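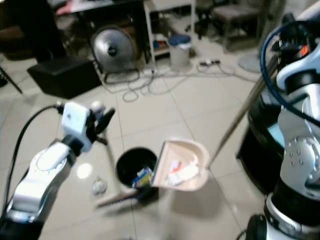

Raquel Cordeiro wrote in to ask why the list has eleven words for the fluff under a bed and only two for a dustpan, when her grandmother alone had three, and could we please fix that before the next release. We can, and we did! All three are in. Keep those messages coming, they make this list better every time.

Calado Household Word List

Calado is a collection of the words people use at home for everyday things and chores: sweeping, washing up, taking out the trash, putting away leftovers, finding a place for the stuff that has no place. It covers English as spoken in and between the towns of Zenham and Corkley, with all the words that moved in from other languages and stayed.

The current release has 2988 entries under 26 topics. An entry is one word or phrase, given by one speaker, for one meaning. If two people gave us the same word, that's two entries, and we're happy about it, because then you can see where the word lives.

What's in the download

entries.csv is the main table, one row per entry.
topics.csv has the topic names with a short note on each.
speakers.csv has what speakers agreed to share, and nothing else.
prompts.txt has the questions exactly as we asked them, including the bad ones.
changes.txt is the running list of fixes.

All files are UTF-8. Please don't open entries.csv in a spreadsheet program and save it back over itself. Accents get mangled, and one phrase with a dash at the front turns into a formula error. Import it instead and set every column to text.

Columns in entries.csv

id: a number that never changes, even if the entry is corrected later.
word: as the speaker spelled it, or as we spelled it together.
meaning: short plain gloss.
topic: matches the name in topics.csv.
speaker: matches the speaker number in speakers.csv.
town: Zenham, Corkley, or between.
learned from: parent, grandparent, neighbor, work, school, made up at home, not sure.
still used: yes, no, only as a joke.
sentence: something the speaker would really say with the word in it.
notes: ours.

The sentence column is my favorite part of the whole thing. If you only have ten minutes, read that one top to bottom. You get people telling their kids to redd up the front room, asking where the sweeper went (a vacuum cleaner in one house, a push broom two doors down), and threatening to throw out everything in the junk drawer. The word alone can look pretty dull. Then you see it in the sentence and you can hear the kitchen.

How the words were gathered

Leonilde Teixeira ran the first round with paper forms at the Zenham library. The form had 100 prompts, which was too many. People got tired near the end, so the topics Mending and Outdoors are thin in that round. Duarte Cardoso cut it down for the second round and moved to conversations, usually at somebody's table, with the form as a backup. The answers got longer and much funnier.

Most prompts ask for a thing or an action without naming it. "What do you call the soft gray stuff that collects under furniture?" brought in dust bunnies, dust kitties, house moss, woolies and several more, plus one person who insisted there was no such stuff in her home. (Coded as no answer. We left her remark in the notes.)

A few prompts gave the game away. Prompt 14 used the word "trash" in the question, and sure enough nearly everyone said trash right back. If you want to compare trash, garbage and rubbish, use only the second round, where the prompt was rewritten as "What do you carry out to the curb?"

Spelling

Lots of these words had never been written down by the people who use them. We asked each speaker to try, and kept what they wrote. Where somebody said "I don't know, you do it," Américo Barreto spelled it and read it back until they were satisfied. Those rows have "spelled with help" in the notes.

We don't merge spellings. Woolies and woollies are both there. If you need them merged for counting, do it on your side and please say so when you share results.

Words from other languages

These are in the same table as everything else. A Portuguese or Thai word used in the middle of an English sentence at home is part of how that home talks. Prapai Ongart checked the Thai entries and rewrote the glosses for most of them, a huge improvement on what we had. The Portuguese glosses were checked by three of us and we still argue over a couple. See the notes on the Leftovers topic if you enjoy that kind of argument (I do!).

What it's good for

Teaching, for one. Pick ten prompts, try them on a class, and then bring out the list. You won't get through all ten. It's also been good for quizzes, for checking dialog in stories set at home, and for small studies of how a word passes from one generation to the next.

What it's not good for

It isn't a balanced sample. Older speakers are overrepresented, and so are people who like talking about words. A missing word means that we didn't hear it, and you can't conclude more than that. There is no audio, so please don't use the spellings as a guide to pronunciation. And the towns are close together, so a difference between Zenham and Corkley in a topic with few entries may be one chatty family.

Privacy

Names are not in the files. Ages are given in bands. A handful of made-up-at-home words contained a family name or a pet's name, and we asked before including them. Two families said no, and those rows were removed. Anyone who contributed can have their entries taken out at any time by writing to us with their speaker number, or just by telling us what the word was. We'll find it.

Known problems

The topic Floors overlaps with Sweeping. We mean to combine them.
Some "still used" values are blank in the first round, where the question was on the back of the sheet.
Entries from Drevano, the street between the two towns, are marked "between," though residents say they belong to Corkley. They're probably right.
Three rows have a sentence that doesn't contain the word. The speakers liked them that way.

Adding words

Send the word, what it means, where you learned it and a sentence. One word is plenty. We go through new ones on Wednesday evenings, and the next release is planned for June. If your family has its own name for the last bit of dust that won't go into the pan, I especially want that one. We have four so far and they're all wonderful.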